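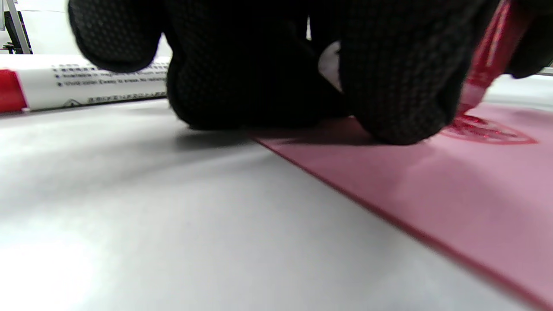

Can a Machine Put the Cap Back On? Small Chores at Home and in the Shop

Speaker notes, Carmela Negri. Afternoon slot, Kerton, March. Itziar Cordero runs the slides and takes over for questions.

Start without the title slide. Ask the room who has a robot vacuum, then who still owns a broom. Wait for the hands to go down.

The short version, for anyone who has to leave early: machines do some chores well, if the chore is the same every time and the object is stiff. Floors, yes. Moving identical boxes, yes. Most of what you do at a kitchen table or a packing bench with two hands, not yet, or only slowly and with a person standing by.

Next slide.
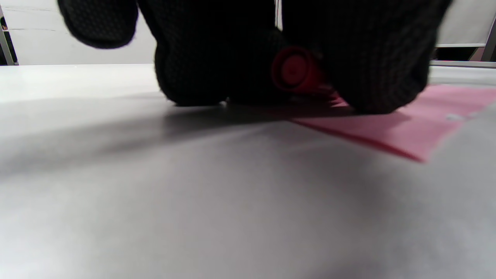
Reading time: 4 min

I want to stay on small jobs. People ask me about folding laundry and cooking dinner, and those are fair questions, but a marker and a sheet of paper will show you most of the trouble.

Writing a label takes at least five jobs. Pick the marker up. Pull the cap. Hold the paper still. Draw. Put the cap back. A child of four can do all of these, and does the last one badly. For a machine the last one is the hard one. The cap covers the tip at the moment you would most like to see it, and the fit is tight. Push a little off line and it jams. Push too hard and the marker slides back in the grip.

(Hand out the markers here. Ask people to cap one with their eyes shut. They will manage. Ask how they knew it was on. Most will say they felt it or heard it click.)

At Nilleck we put this to the Plornasine arm on the packing bench. The arm had a two-finger grip and one camera. We gave it 200 tries at capping. It got 47. When we started each try with the marker already held at the right angle, it did much better, but then a person had done half the chore. I'd rather report the first number.

Pause. Somebody usually asks how long each try took. Too long for a bench. Itziar has the times if they want them.

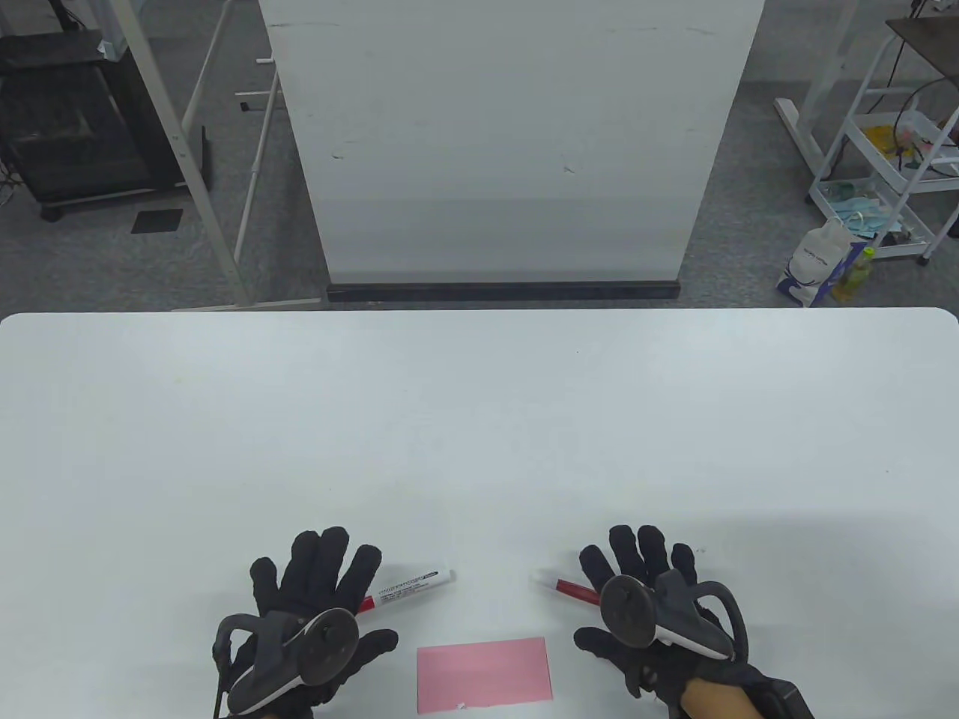

Teaching by showing is the approach I expect to matter most over the next few years. A person does the chore, their hand movements get recorded, and the machine learns from many rounds of it. It works better than writing rules, mainly for jobs where you can't say what your hands are doing. Take two markers lying between your gloved hands, pointing roughly toward each other, with a pink card by the table edge. Which one do you pick up first, and with which hand? You don't decide, you just reach. The controllers on the backs of the hands can follow where the hands go. How hard a fingertip presses is another matter, and capping a marker depends on it.

So we ask for a lot of examples. Our own set for label writing stands at 3,184 recorded rounds. That sounds like plenty until you change the paper. Thin paper slides and curls. Stiff card stays put. We added 300 rounds on colored card alone, and the arm still did worse on it than on plain white.

Drawing is easier than people expect, once the tip is on the paper. The path is known and the paper is flat, or flat enough. A simple outline like a heart is well within reach for a decent arm. 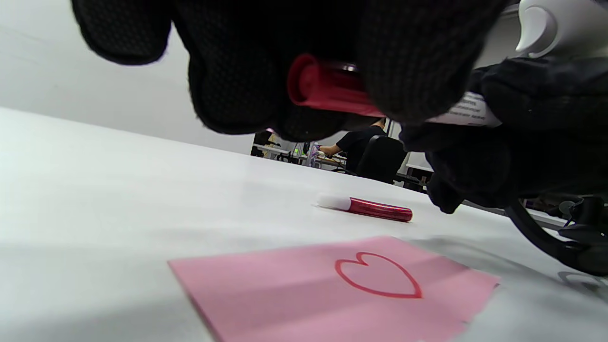
What it won't do is notice that a corner of the sheet has lifted and put a finger on it before going on. You do that with the other hand and don't remember it afterward. Two hands with different jobs, one holding and one working – that is where I'd put the line today.

If running late, skip to here.

Advice for shop owners. Look at the bench and write down each chore as separate hand movements. Mark the ones where the object is stiff and arrives in the same spot. Those are worth a quote. Leave the rest to people for now and ask again in a year or two.

Advice for homes is shorter. Buy the vacuum if you like it. Don't wait for the arm.

Questions people ask:

Would a better camera fix it? It helps with finding the marker. It helps less with the cap, where the view is blocked by the fingers.

Will it be cheaper soon? Arms, probably. The hours spent showing it what to do, I don't know.

Is it safe near kids? Ours runs behind a guard. I would not put it in a kitchen.

Collect the markers before the break. Check the caps.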